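Projektbericht: Feuchteabhängige Maßänderung von verleimten Ahornplatten
Bearbeitung: Sakda Noiphan, Stand 2025-08-26

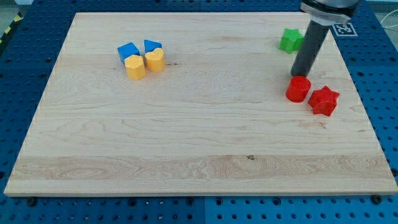
1 Aufgabenstellung
Untersucht wurde, wie stark sich verleimte Platten quer zur Faser ausdehnen, wenn die relative Luftfeuchte stufenweise von 35 auf 80 Prozent erhöht wird. Anlass war die Reklamation einer Arbeitsplatte bei der Tischlerei Yüksel in Casetitz, die im Januar montiert worden war und sich bis zum Sommer verzogen hatte.

2 Material und Methode
Die Proben wurden aus einer Charge der Firma Flomar zugeschnitten, Kantenlänge quer zur Faser jeweils 200 mm. Eine Hälfte blieb roh, die andere erhielt zwei Aufträge Hartöl. Die Lagerung erfolgte im Klimaschrank bei 20 °C bis zur Massekonstanz. Als massekonstant galt eine Probe, wenn sich ihr Gewicht innerhalb von 24 Stunden um weniger als 0,1 Prozent änderte. Gemessen wurde mit einem digitalen Messschieber an drei markierten Stellen je Probe, der Mittelwert ging in die Auswertung ein.

3 Ergebnisse
Die rohen Proben dehnten sich im Mittel um 1,902 mm aus. Bei den geölten Proben lag der Endwert nur geringfügig niedriger, er wurde jedoch deutlich später erreicht: Bis zur Massekonstanz in der höchsten Stufe vergingen rund 104 Stunden mehr als bei den rohen. Das Öl verzögert demnach die Feuchteaufnahme - die Gleichgewichtsfeuchte selbst ändert es kaum. Proben mit stehenden Jahrringen zeigten erwartungsgemäß kleinere Werte als solche mit liegenden.

4 Fehlerbetrachtung
Der Türspalt des Klimaschranks war in der ersten Messreihe undicht. Die Reihe wurde verworfen und nach Austausch der Dichtung wiederholt. Der Einfluss der Leimfugen wurde nicht getrennt erfasst. Dazu wären Vergleichsproben aus Vollholz gleicher Herkunft nötig gewesen, die in der Werkstatt Lirklow nicht vorrätig waren.

5 Folgerung für die Montage
Starr verschraubte Platten dieser Art sollten Langlöcher mit mindestens 2 mm Spiel je Seite erhalten. Bei größeren Plattenbreiten ist das Spiel proportional zu erhöhen. Die Rohdaten liegen dem Bericht als Tabelle A1 bei.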